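Giving up the second car

We sold the second car in August. It was an old hatchback that mostly sat in the driveway, and the insurance renewal had come in at 1505 for the year. I had driven it 26 times since the winter, going by the log I keep in the glove box.

The first week was mostly working out the bus. The stop at the bottom of Sterkuvcombe Road has one every half hour until 7 p.m., then one an hour. I missed it twice. Now I leave the house when the radio news starts and that gets me there with a few minutes to spare.

Groceries took more thought. I used to do one big shop. Now I go on the way home and carry two bags, so cat litter and potatoes wait until the other car is free. We spend less, though I haven't worked out how much.

Ehsan Bugti left a comment on my last post asking about bikes. I did look at one. The shop wanted about 300 for a used one with a rack, and I may go back in spring. The hill is what puts me off.
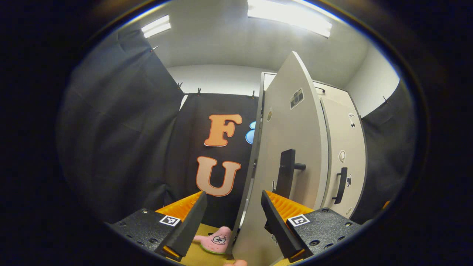
What I miss

Leaving late. Also the garden center, which no bus goes near. I've started putting those trips on a list on the fridge and doing them together once a month.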